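# Flitstead bench cell: frequently asked questions

Flitstead is a two-arm tabletop cell built in a shared workshop. The control software is Nasteo, version 2. These answers cover the build as it stands. Older notes about the single-arm version no longer apply.

## Mechanical

**How are the arms mounted?**

Both arms sit on one aluminum rail along the near edge of the floor. Each base is mounted on the rail. Do not mount an arm on the floor panel itself; the panel flexes under acceleration and the calibration will drift.

**Do the two arms have to match?**

No. Nasteo loads a separate geometry file for each side. If you swap an arm, replace its file and run the full calibration again. Copying the left file and mirroring it does not work, even for arms of the same model.

**How far apart should the bases be?**

Far enough that one arm can fold across the middle without touching the base of the other. Measure with both arms powered and holding position, because an unpowered arm sags.

**What are the walls for?**

They keep objects in the work area and give the vision software a fixed background. Ours are papered. A busy pattern is harder on segmentation than a plain wall, and we use one on purpose — a model tuned against blank panels tends to fail in an ordinary room.

**What holds the wall accessories?**

Cable ties. They are cheap, they can be cut and replaced in a minute, and they give way before the gripper does if an arm catches on something. Trim the tails flush.

## Tasks and objects

**Which task set does the cell run now?**

The garden set. It uses a hand rake, a dustpan, a basin, a brush and a planter of artificial flowers. The Matoušek set (cups and cutlery) is still in the repository but has not been updated for two arms.
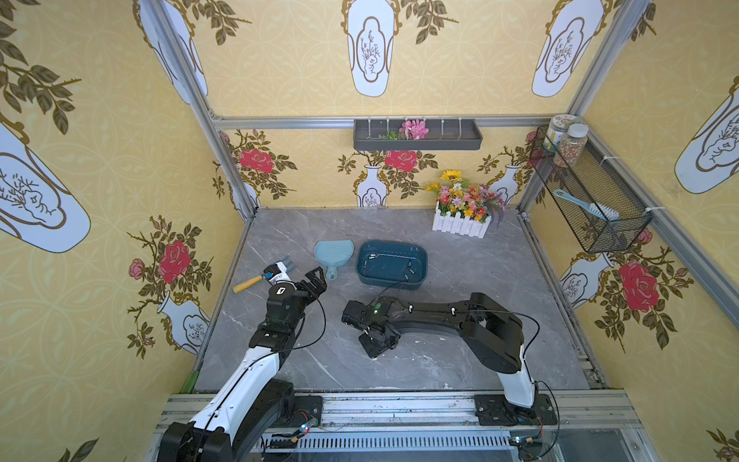 Objects do not need to go back to marked positions between runs. Place them by hand, vary the angle of the handles, and keep them within reach of at least one arm. The reset script logs the starting layout before motion begins.

**Why use artificial flowers?**

They keep their shape and color from one run to the next, and they do not shed soil or water near the rail electronics.

**Can I add my own objects?**

Yes, within these limits:

- Handles must fit between the open fingers with clearance on both sides.
- No liquids.
- No glass on the floor.
- Nothing heavier than the rated payload of the weaker arm.

**The gripper closes but the tool rotates in the fingers. What should I change?**

Grip nearer the center of mass first. If it still turns, replace the finger pads. Raising the grip force is the last option and shortens the life of the motor.

## Control and wiring

**Can both arms move at the same time?**

Yes. The planner treats the center of the floor as a shared zone and gives it to one arm at a time. To let both enter, set `shared_zone: open` in the cell file. Reduce speed before you do this.

**Where should the gripper cable run?**

Along the links, with enough slack at each joint for full travel. Move each joint slowly through its range by hand before powering up. A loop at the wrist is acceptable if it cannot snag on objects.

**What does error 212 mean?**

A joint did not reach its target in the allowed time. The usual cause is a trapped cable. Cut power, free the cable, and home the arm before restarting.

**How often should I recalibrate?**

After any change to the rail, plates or fingers. Otherwise, every 22 hours of running time — Nasteo keeps the counter and displays a notice at startup.

## Availability

**Is there a kit?**

No. Wustska cut the plates for our build, and the drawings are in the `plates` folder. The next revision of the drawings is due in December. Existing plates will fit it without new holes.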